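Call for Participants: Working Group on Good Practice for Robotic Disassembly of Office Computers

Probert is seeking 30 participants for a drafting and review group on good practice in robotic disassembly and reassembly of desktop computers. The group will produce a written guide for repair shops, refurbishers and integrators running one or two arms on a shared bench. Work starts in November and is carried out mostly by written comment.

The current draft, revision 3, contains 139 clauses. Of these, 31 are marked as open, meaning that reviewers disagreed or that the clause has not been tried on a working cell. Participants will be assigned open clauses first. The remaining clauses are stable in substance but need editing for plain wording, and a few still mix requirements with advice.
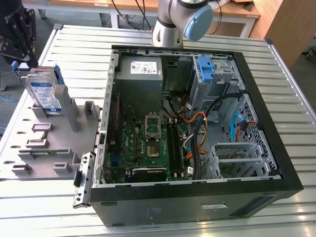 Part presentation is the largest group of open clauses. It covers how a unit is placed on the table, how loose parts are held, and which features the gripper may touch. The draft recommends that the tower be laid on its side with the open face up, and that drives stand upright in a slot of the fixture tray, as the one in the blue caddy does, so that the fingers close on the caddy and not on the drive. Clause 4.6 covers cables. A bundle that crosses the interior, like the black one running down from the drive cage to the bottom of the board, must be listed in the task sheet as an obstacle, with a clearance for each approach path. Reviewers have not agreed on that clearance, nor on whether an exposed CPU socket should be a no-contact zone for all tasks or only for tasks with a tool fitted.

Other open clauses deal with speed limits near an operator, restart after a protective stop, gripper inspection intervals, and the record kept when a person finishes a step by hand.

Who should apply

- Cell operators and technicians with hands-on time on a robot arm
- Computer repair or refurbishing staff (no robot experience needed)
- Safety assessors and integrators
- Technical writers who have worked on procedures or standards

What is expected

Each participant reviews up to 50 pages and attends two bench sessions at the Stiltberg workshop in Clurkley. Comments are made on the Prilano comment form, one clause per line, with proposed replacement text. Comments without proposed text will be logged but may not be discussed.

Bench sessions are paid at a flat day rate, and travel is refunded against receipts. Written review is unpaid - participants are credited by name in the guide unless they ask otherwise.

To apply, send a one-page statement of relevant experience to Solange Gagnon, drafting editor, at Probert. State which group of clauses you wish to review and whether you can attend both bench sessions. Applications close at the end of September 2024.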